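1/ Our council has joined up with the shops in Tunstall and Pritbridge for something called the Tirnura Bag Pledge. I've read the whole flyer so you don't have to. I have questions.
41 reposts 12 comments

2/ The pledge: shops stop giving out the thick "reusable" plastic bags and sell you a paper one for 70 cents. The flyer calls this "closing the loop". It doesn't say which loop.

3/ I'm not against paper bags. I like a paper bag. I grew up with lunch in one. What I'm against is being told I'm saving a river by paying 70 cents for something that was free when I was at school.

4/ First claim on the flyer: shoppers will "naturally reuse" the bags. How many times? Doesn't say. I've tried it. Mine did two trips, and on the second one it was carrying a loaf of bread and some socks.
18 reposts

5/ Anything from the fridge section and you've got maybe a car park's worth of time before the bottom goes soft. Yoghurt sweats. Frozen peas are the worst. Whoever wrote "suitable for the weekly shop" has their groceries delivered.

6/ Second claim: the Wullura trial was "a strong success". I asked how they measured it and Tharindu Seneviratne at the council was good enough to write back the same day, which I'll give him full marks for.

7/ What they measured was bags sold. 779 in the trial. That's the success. They sold bags.
96 reposts 33 comments

8/ Maybe I'm slow, but if the idea is fewer bags, shouldn't a big number be bad? I put this to him and he said it showed "uptake". Uptake of bags!

9/ No count from before the trial. No count of people who walked out with their arms full, and no count of people who went to the other supermarket either. You can't say it went down if you never wrote down where it started.

10/ Margaux Hervieu replied to say paper is compostable, so even if it's used once it's still better. Could be. I went looking for a straight answer and came back with a lot of "it depends": what it's made from, how far it travelled, whether it ends up in compost or in landfill with everything else.
7 reposts 15 comments

11/ And do people compost them? We have a green bin and I still couldn't tell you if the handles are allowed in it. The council website has two pages about this. One says yes. One says "remove handles where possible". When is it not possible?

12/ Asanka Siddiqui, who used to run the fruit shop in Pritbridge, says the old brown bags without handles were dirt cheap and customers used them for mushrooms, ripening avocados, lighting the fire. Wants to know what happened to those. Same.
29 reposts

13/ The new ones have handles, a leaf printed on the side and a slogan. The leaf is green ink. I'd love to know what the green ink does for the river.

14/ For the record, the plain brown sort is all I'm asking for. Scrunches up, goes in a drawer, no slogan needed.

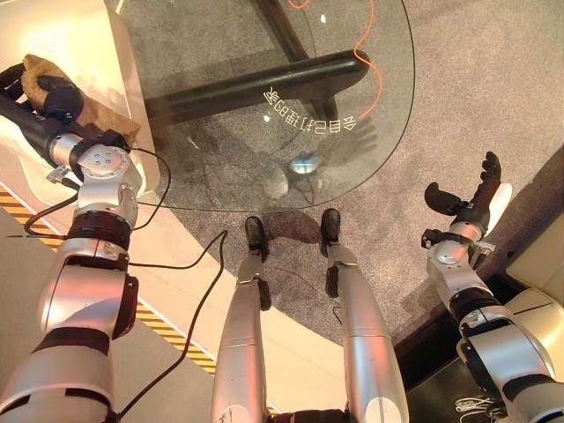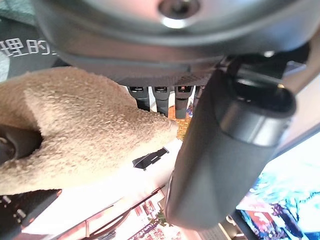
15/ Where does the 70 cents go? The flyer says "a portion supports local projects". Which portion, which projects? Tanko Bassey asked at the counter in Tunstall and was told to check the flyer.
54 reposts 21 comments

16/ What I do, if anyone cares: 11 old cotton bags in the boot of the car, a couple of them older than my marriage. I forget them about a third of the time and have to walk back from the trolleys. They're ugly and one has a hole in it that only matters for limes.

17/ Marcelino Damasceno says I'm being a grump and that any start is a good start. Fair enough on the grump. But a start needs somewhere to measure from, and I'd like to see a proper count before they sign up every shop in the district.

18/ Comments on the pledge close in November. There's a form on the council site, under "Waste", then "Other". Ask them for the before number. If I get one I'll post it under this.
63 reposts 38 comments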